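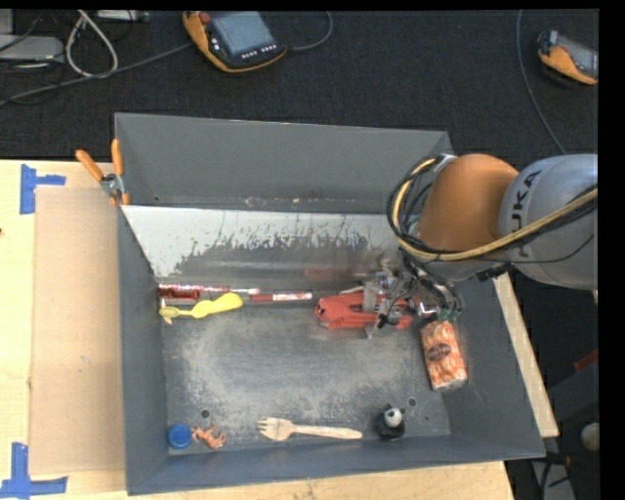
A KUKA arm reaching into a gray metal bin.

Progress report to the Kairys Fund: Community Voice in the Skorkwood Lease Renewal

Last updated: January 5, 2026

Prepared by Asuka Ebihara, with research notes from Yae Tamura

We have a lot to tell you since the last report, and most of it is good. The short version: the households living along the Skorkwood haul road now have a written position on the lease renewal, they wrote it themselves, and the county has agreed to put it in the official record. A year ago most of them had never seen the lease!

Where we started

You'll remember that the grant was meant to pay for three things: getting hold of the original lease papers and putting them into plain language, interviewing residents on both sides of the quarry, and helping people in Trukville prepare for the renewal hearing in April. The quarry operator, Jurard, has held the lease for 30 years. Almost all the conditions attached to it (blasting hours, well testing, the road fund) sit in side letters that were never published with the main document.

The papers

Yae spent most of the fall in the county records office and found seven side letters. We had known of only a couple. The best find was a letter setting up a yearly payment into a road and drainage fund, with a clause that lets residents ask for the accounts. We couldn't find any sign that someone had ever asked. So a group of residents did, using a one-page letter that Yae helped them draft, and the county clerk sent over the ledgers within the month. They are incomplete, with several years missing from the middle, and we have a follow-up request in.

The plain-language version of the lease is done and printed. We gave out around 500 copies, mostly at the feed store and the school pickup line, and a second printing is on order — paid for out of what we saved on travel. People are marking them up and bringing them to meetings, which made Yae very happy, as you can imagine.

The interviews

We finished 37 interviews. That is fewer than we planned, and I want to be plain about why. The farm families on the north side were busy later into the season than we expected, and a number of quarry employees agreed to talk and then changed their minds. We didn't push. A few have since said they would speak if their job titles were left out as well as their names, so we rewrote the consent form to offer that, and we'll go back to them this winter.

What people want is more varied than we guessed in our proposal. Well water came up in nearly every conversation on the south side. On the north side it was trucks, and above all trucks before the school bus. Very few people asked for the quarry to close. Many have a brother or a daughter on the payroll, and they talked about wanting to be told things ahead of time, especially blasting. We had written "opposition to renewal" as one of our interview themes, and we have dropped it and replaced it with "conditions for renewal." The revised theme list is in the folder we shared with you.

The residents' statement

This is the part I'm most excited about. After the second open meeting, residents picked their own drafting group and wrote a statement with the conditions they want attached to a new lease. They asked us to check references to the side letters and to stay out of the wording. We did. It's blunt in places, and much better than anything we would have come up with. Jurard's site office has accepted a copy and offered a meeting, though no date is set yet.

Problems and changes

Well testing is behind. The lab we had lined up stopped taking private samples, and the replacement costs more per bottle. We would like to move money from the travel line to cover it and will send the form separately. Our translator also moved away, so the interviews with seasonal workers have been delayed. Asking around at the clinic has turned up a promising person, and she starts on a trial basis soon.

Next steps

Between now and the hearing we'll finish the remaining interviews, get the well samples in, and run practice sessions for residents who want to speak. Yae will write up the history of the side letters as a short paper, with the documents attached. We'd love to have someone from Kairys at the hearing if your calendars allow it.

Comments

north road mom: Thank you for writing down the part about the trucks and the bus. Will there be a practice session in the evening? I work days.

Asuka Ebihara: Yes, we're planning for evenings. Dates will go up at the feed store.

D.R.: Are the missing ledger years listed anywhere? My dad kept his old road fund notices and they might fill in a few.

Yae Tamura: Please hang on to those! The list is at the back of the printed lease guide, and I would be glad to come by and copy whatever he has.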